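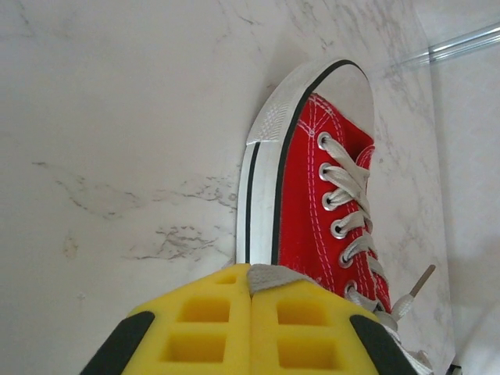
図1 大理石模様の面と赤いキャンバス地の靴

素材文化論Ⅱ 第9回配布資料
「石のふりをする:大理石模様の長い歴史」
担当:ドゥインウェン・モスティン
配布日:2019年12月23日

前回の積み残しから

木目の話が終わらないまま鐘が鳴ったので、残りを先に片づけます。前回、木目塗り(グレイニング)の職人が櫛と刷毛で節まで描いていたところまで話しました。安い針葉樹の扉に、わざわざ高い広葉樹の顔を描く仕事です。19世紀の英国では、これを嘘だといって怒る批評家がかなりいました。怒った人の家の玄関がどうなっていたかは、史料が黙っています。

木目については以上です。前回の小テストで「グレイニング」を穀物の一種と説明した人が複数いましたが、語源をたどればまるきり遠いわけでもないので、部分点をつけました。

1 大理石とは何か(ごく短く)

地質学の先生に叱られない範囲で書きます。狭い意味の大理石は、石灰岩などが熱や圧力を受けて再結晶した変成岩です。石材業では話がもっとおおらかで、磨いて光る石ならかなりのものが大理石の名で売られてきました。つまり本物の側の定義からして、すでに緩い。偽物だけを責めるのは公平を欠きます。

縞や脈は、もとの岩に混じっていた粘土や鉄分、有機物などに由来します。純粋なものほど白い。建築で珍重されてきた模様の多くは、鉱物学的にいえば不純物の分布図です。試験では「不純物」と書いてかまいませんが、石材店では書かないでください。

日本語の「大理石」は中国雲南の大理に由来する名です。西洋の語はギリシア語の「輝く石」にさかのぼると説明されることが多く、名前のつけ方だけ見ても、片方は産地を、片方は見た目を見ています。本講義は見た目のほうの話です。

2 壁に描かれた石

ローマ時代の住宅には、漆喰を盛り上げて石積みに見せ、そこに色石の模様を描いた壁があります。ポンペイの壁画の分類でいう第一様式です。およそ2000年前の家主も、客間に予算以上のものを見せたかったわけで、この点に関して人類の進歩は確認できません。

見てほしいのは、描かれた石の並べ方です。実際に採石場から運べばとても隣り合わないような色が、平気で隣り合っています。模倣は本物に似せる作業だと思われがちですが、描くほうが安いので、本物より贅沢になってしまう。この「行き過ぎ」は今日の講義で何度も出てきます。欄外に印をつけておくと、期末に楽です。

中世の教会にも描かれた大理石は多く、板絵の裏側にまで模様が施されている例があります。裏側です。普段は誰の目にも入らない面に石の模様を塗る理由については説が分かれていて、象徴的な意味があったとする論者と、職人の習慣だったとする論者がいます。私は後者に少し傾いていますが、根拠は自分の机の引き出しの中まで整頓する親戚がいることくらいなので、引用しないように。

3 スカリオーラ

今日の主役です。石膏の粉を膠の水で練り、顔料を加えて色のついた塊をつくる。塊をちぎって重ね、切り、貼り、乾いたら磨く。油や蝋で仕上げる。17世紀のイタリアで大いに発達し、アルプスの北にも広まりました。

製法を読むとだいたい菓子の作り方に見えます。実際、色の違う練り物を合わせて断面に模様を出す考え方は同じで、昨年度は実習中に空腹を訴える受講者が出ました。石膏は食べられません。

スカリオーラの利点は三つも四つもありますが、まず大きな柱を継ぎ目なしに仕上げられることです。本物の大理石で同じ柱を立てようとすると、山を探すところから始めなければならない。欠点は水に弱いことです。屋外の柱に使って後悔した例もあります。

見分け方としてよく挙げられるのは、手を当てることです。石のほうが冷たく感じられる。熱の伝わり方が違うためで、理屈は正しいのですが、暖房の入っていない宮殿では何に触っても冷たい。叩いて音を聞く方法もあります。見学先ではどちらもやらないでください。去年、柱を拳で叩いた人がいて、私が館の方に頭を下げました。

ところで、スカリオーラは値段の安い代用品だったと教科書にあります。これは半分だけ正しい。手間のかかった上等なものは相当に高価で、石が買えるのにあえて注文した施主もいました。本物が手に入る人が偽物を選ぶとき、それをまだ偽物と呼ぶべきか。期末の論述はこのあたりから出ます。出ると書いたのに毎年準備してこない人がいるので、もう一度書きます。出ます。

4 紙の上の石

マーブル紙に移ります。水に粘りをつけた液の上に絵具を浮かべ、櫛や針で動かし、紙に写し取る。トルコでエブルと呼ばれる技法が欧州に伝わり、本の見返しや小口を飾りました。日本には墨流しがあります。

英語で「マーブル」と名がついているものの、見れば見るほど石には似ていません。孔雀の羽や貝殻のほうが近い。模倣の名を借りて、途中から好き勝手な方向へ歩き出した例です。私はこれを「名義だけの模倣」と呼んでいますが、学界では流行っていません。

帳簿の小口にマーブル模様をつける習慣には、実務上の効き目があったといいます。頁を一枚抜けば模様がずれるので、抜いたことが知れる。装飾が会計監査を兼ねていたわけです。

小話をひとつ。架蔵の見本帳に、ニク・ギオラ商会(Nic Giolla)という紙屋のものがあります。見本は300点を超え、一点ごとに名前がついています。「嵐の前の牡蠣」「控えめな胆石」など、命名の担当者が後半で疲れてきた様子がうかがえます。番号57は名前の欄が空白で、模様も灰色一色です。おそらく刷り損じですが、私はこれがいちばん好きです。

5 量産される脈

20世紀に入ると、模様は印刷の仕事になります。合成樹脂を含ませた紙を重ねて熱と圧力で固めた化粧板、塩化ビニルの床材、転写フィルム、タイルへのインクジェット印刷。石の脈は版になり、のちにデータになりました。
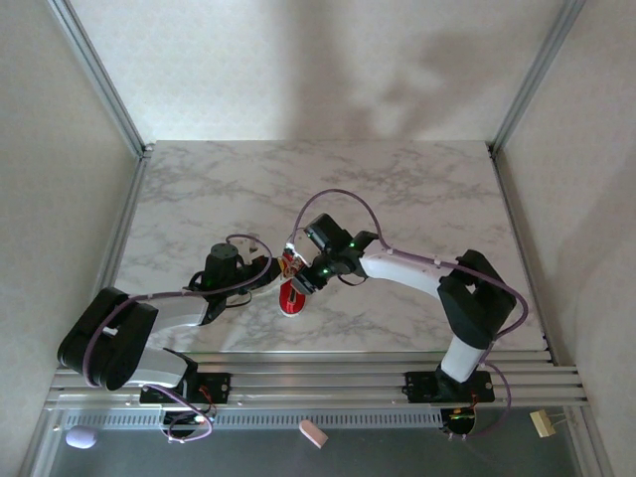

図2 白と灰の大理石模様の卓面

白地に灰色の脈という組み合わせは、いまや世界でもっとも流通した「高級感」でしょう。台所の天板、携帯電話のケース、手帳、ケーキの皿、料理写真の背景に敷くシート。元をたどればイタリアのカッラーラ周辺の白い石がよく引き合いに出されますが、ケーキ皿を買う人が産地を思い浮かべている形跡はありません。図1と図2のような色調は、学生諸君の部屋にもひとつはあるはずです。ない人は風呂場を見てください。

写真だけから素材を言い当てることは、できません。毎年かならず「先生、これは本物ですか」と訊かれますが、私も写真では答えません。断面と裏側を見るまで黙っているのが専門家で、黙っていられない人が評論家になります。

量産品に固有の問題は、繰り返しです。天然の石に同じ模様は二度出ません。印刷では版の周期で必ず戻ってくる。広い床で同じ脈に出会うと、人は一瞬、理由のわからない居心地の悪さを感じるようです。製造側もこれを承知していて、周期を長くしたり、板の向きを変えて貼らせたりします。

私の住む建物の廊下は、灰色の脈が犬の横顔に見える箇所があり、エレベーターから自室まで、その犬に何度も会います。引っ越してきた当初は気になりましたが、今は会釈しています。

6 演習の記録から:テルレックの床

参考までに、昨年2月の演習で扱った事例を載せておきます。テルレック(Teruleck)の旧公会堂は、玄関広間の床だけが本物の石で、階段から上はすべて塗りと貼り物です。来客がどこまで入ってくるかで予算が配分されている。身分制度を一枚の断面図で見るような建物でした。

調査はアルヴェ・イーガンとリノス・リューエリンの二名が担当し、階段の踊り場で面白いものを見つけました。踊り場の腰壁は塗りの大理石模様ですが、後年の補修で上から大理石調フィルムが貼られていました。石を真似た塗りを、石を真似た印刷が覆っている。しかもフィルムの模様は、下の塗りと色を合わせてあったのです。補修した人が似せようとした相手は石でしょうか、それとも塗りでしょうか。

報告書では、前者が「石の模倣」、後者が「模倣の模倣」として整理されています。討論の席でコルム・ニ・ホナルが「模倣も古くなれば本物になる」と述べ、全員がうなずき、そのあと誰もその意味を説明できませんでした。議事録にはそのまま残っています。

剥離片は資料番号3512として準備室の棚にあります。閲覧は可能ですが、フィルムの端をめくらないこと。すでにめくれている部分は、めくった人がいるからです。

7 用語(期末範囲)

スカリオーラ:石膏と膠と顔料を主な材料とし、磨いて石に見せる技法。「人造大理石」と訳されることもありますが、現代の樹脂製品と紛らわしいので答案ではカタカナで書くこと。

マーブリング:水面に浮かべた絵具を紙などに写し取る技法。壁や柱に石目を描くことを指す場合もあり、文脈で判断します。文脈がない場合は出題者に腹を立ててよろしい。

テラゾー:石の砕片をセメントなどに混ぜて固め、研ぎ出したもの。中身に本物の石が入っているため、本講義の分類表ではいつも置き場所に困ります。困ったまま第10回で扱います。

ブックマッチ:石の板を本を開くように左右対称に並べる張り方。脈が蝶や顔に見えはじめます。本物の石を使って、自然にはない模様をつくる技です。

8 課題

身の回りの大理石模様をひとつ選び、1200字以内で論じてください。本物か否かの判定は不要です。次の点に触れること。

・その模様は誰に見せるために、どの面にあるか。
・見えない面(裏、底、側面)はどう処理されているか。
・同じ模様の繰り返しが見つかるか。見つかった場合、気になったか。

写真を添える場合は、一枚に短い題をつけること。模様のために石材店や喫茶店の卓を裏返す必要がある場合は、必ず店の許可を取り、先に飲み物をどけてください。

提出先は準備室前の箱です。箱も大理石模様ですが、あれはミュイレン・イーガン助手が包装紙を貼ったもので、課題の対象からは外します。毎年三人は書いてきます。

次回:テラゾーと人造石研ぎ出し。学校の流し台の話をするので、出身校の手洗い場を思い出しておいてください。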